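Teleop notes, August 9, 2022

Five more sessions on the simulated arm before I touch the real one at Birkdale. The task is small: pick a gray piece out of the red bin, put it in the yellow one, retreat. I drive the wrist from a hand controller and log joint positions plus gripper state.

Of 79 demonstrations I kept most. The rejects share one fault — I paused above the bin while deciding on an approach angle, and the policy learned to pause too. Sunita Katiyar suggested trimming idle steps before training. I trim at the recorder now.

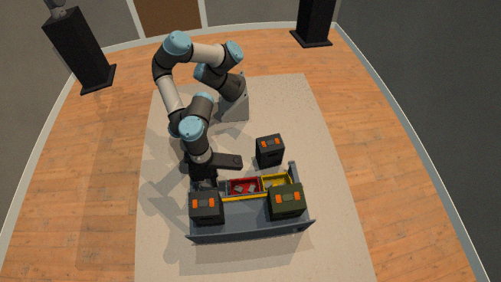

Is it better to record slowly and cleanly, or at working speed? Working speed, once your hands know the path, with slow passes kept for the grasp itself.

Next is a second operator. Efe Ibrahim has agreed to record a set with the same controller gains.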